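탁상 로봇팔 집에서 조립할 때 메모 모음 (작업실 팁)

책상 위에서 돌리는 작은 팔 기준. 생각나는 순서대로 적음. 순서 엉망인 거 감안하고 보세요. 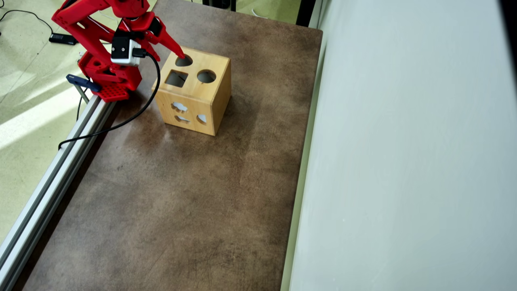

나무 도형 상자 윗면, 둥근 구멍 바로 옆에 집게 끝을 댄 모습. 카메라 케이블은 상자 왼쪽으로.

출력물

빨강 필라멘트는 Trondix 거 썼음. 습기 먹으면 실 늘어짐 심함. 뜯고 나서 밀폐통에. 관절 부품은 눕혀서 뽑을 것. 세워 뽑은 건 두 번 부러졌음, 둘 다 층 결대로. 집게 손가락은 여분으로 한 쌍 더 뽑아두기. 무조건 씀.

구멍 안쪽 서포트 찌꺼기는 커터칼 말고 손톱줄. 칼로 하다가 부품보다 손가락을 먼저 깎음. 나사 구멍이 빡빡하면 드릴 손으로 돌려서 살살. 전동 물리면 녹아서 더 좁아짐.

인두로 너트 박을 때는 끝까지 누르지 말고 조금 남긴 다음 평평한 쇠판으로 마무리. 그래야 안 기울어짐. 쇠판 없으면 안 쓰는 뒤집개도 됨 (다시 부엌으로 가져가지 말 것).

고정

받침판 고정이 제일 중요. 여기서 대충하면 나중에 소프트웨어 탓 하느라 저녁 하나 날림. 클램프는 꽉, 단 프린트 부품을 직접 물지 말고 고무 조각 하나 끼우기. 자전거 튜브 자른 거면 충분.

알루미늄 프로파일 쓰는 분들. 너트 먼저 넣고 양끝 막으세요. 반대로 하면 다시 다 풀어야 됨. 레일 길이는 300mm짜리도 써봤는데 짧음. 클램프 하나 물리면 남는 자리가 없음. 잘린 면은 줄로 갈아주기, 소매 걸림.

상판이 낡은 건 상관없는데 흔들리는 건 안 됨. 다리 밑에 종이 접어 넣는 거 며칠 못 감. 펠트 패드 사세요. 우리 공동작업실 탁자도 그걸로 해결했음.

케이블

- 카메라 선은 손목에서 한 번 여유 주기. 팔을 끝까지 뻗어보고 길이 정할것. 접은 상태에서 재면 꼭 모자람.
- 케이블타이는 관절 위 말고 링크 중간에. 처음엔 헐겁게, 전체 동작 한 번 돌려보고 조이기.
- 탁자 위로 지나가는 선은 집게가 닿는 쪽 피해서. 집게가 자기 선 물고 당기는 거 한번 보면 다음부턴 신경쓰게 됨.
- 어댑터 바닥에 두는 집은 벽쪽으로 밀어두기. 의자 바퀴 조심. 멀티탭에 스위치 있는 걸로 하고 스위치는 손 닿는 데.
- 커넥터에 마스킹테이프로 번호. 유성펜. 볼펜은 지워짐.

카메라

손목에 다는 카메라는 집게 끝 두 개가 다 보여야 됨. 하나만 보이면 구멍 맞출 때 감이 없음. 나사는 조이되 모듈이 휘지 않을 만큼만. Wandodero 브라켓 써보려다 각도가 안 나와서 직접 뽑음. Josiane Caron이 올린 도면에서 높이만 11mm 올린 버전. 내 팔엔 그게 맞았는데 집게 길이 다르면 다시 재야 됨.

햇빛. 창가면 오전이랑 오후 화면이 완전 다름. 커튼 치고 스탠드 하나 고정해 두는 게 편함. 노출은 수동으로. 자동에 두면 팔이 움직일 때마다 화면이 밝아졌다 어두워졌다 함.

렌즈는 안경닦이로. 휴지 안 됨. 입김도 되도록 안 부는게 좋음.

연습 물건

애들 도형 맞추기 상자 추천. 나무로 된 거. 무게가 좀 있어서 톡 건드려도 덜 밀림. 그래도 밀리면 바닥에 미끄럼방지 매트 잘라서 깔기, 서랍용 파는 거. 중고로 사면 블록 빠진 게 많으니 사기 전에 물어볼 것. 전 모르고 샀다가 네모를 따로 깎았음.

시작은 둥근 구멍부터. 돌아간 각도 신경 안 써도 되니까 훨씬 쉬움. 네모는 그 다음. 옆면 구멍은 나중에. 손목을 눕혀야 돼서 팔 길이 모자란 경우 많음. Antigoni Tsolakis는 상자를 눕혀서 하던데 그것도 방법임.

블록 쥐기 전에 먼저 빈 집게로 구멍 옆 윗면을 살짝 짚어보기. 높이 확인용. 여기서 어긋나면 블록 쥐고는 더 어긋남. 확인한 위치는 바로 저장. 나중에 하지 하면 까먹음.

상자 자리는 테이프로 ㄱ자 두 군데 표시. 매번 같은 데 놓을 수 있음. 색은 상판이랑 확 다른 걸로. 테이프 오래 두면 끈적한 거 남는데 식용유 조금 묻혀 문지르고 주방세제로 닦으면 지워짐.

집게

플라스틱 끝은 미끄러움. 고무장갑 손가락 부분 잘라 끼우면 당장은 됨. 오래 쓸 거면 얇은 실리콘 시트 순간접착제로. 단 접착제는 적게, 넘치면 굳어서 딱딱한 턱 생김. 시트는 Surnside에서 샀고 한 장이면 평생 씀.

쥐는 힘은 낮게 시작해서 조금씩. 모터 뜨거우면 멈추기. 꽉 쥔 채로 자리 비우지 말것. 커피 타러 갈 때도 전원 내리고 가세요.

모터 / 설정

모터 번호는 조립 전에 하나씩 연결해서 넣기. 다 조립하고 하면 뒤죽박죽. 이것때문에 반나절 날림. 혼은 중간 위치에서 끼우고, 끼우기 전에 연필로 표시.

속도는 처음에 아주 느리게. 저는 설정값 50에서 시작, 지금도 175 넘게는 안 올림 (Chuang 보드 기준이고 다른 보드는 숫자 의미가 다름, 그대로 베끼지 마세요). 소리가 드륵드륵 나면 나사부터 보기. 대개 나사임.

나사풀림방지제는 금속끼리만. 플라스틱에 묻으면 갈라지는 수가 있음. 묻었으면 바로 닦기.

정리

끝나면 팔은 접어서 낮은 자세로. 뻗은 채 전원 끄면 툭 떨어짐. 손으로 받치고 끄는 습관. 나사는 길이별로 약통에, 요일 칸 있는 거 딱 좋음. 상판은 마른 걸레로 먼저 닦고 젖은 걸레는 선 다 치운 다음에.

설정 파일은 날짜 붙여서 따로 복사. 캘리브레이션 새로 할 때마다 덮어쓰면 되돌릴 데가 없음.

추가) 댓글로 받침판 도면 물어보신 분, 구멍 간격 다시 재고 올릴게요. 지금 캘리퍼스 건전지 나감.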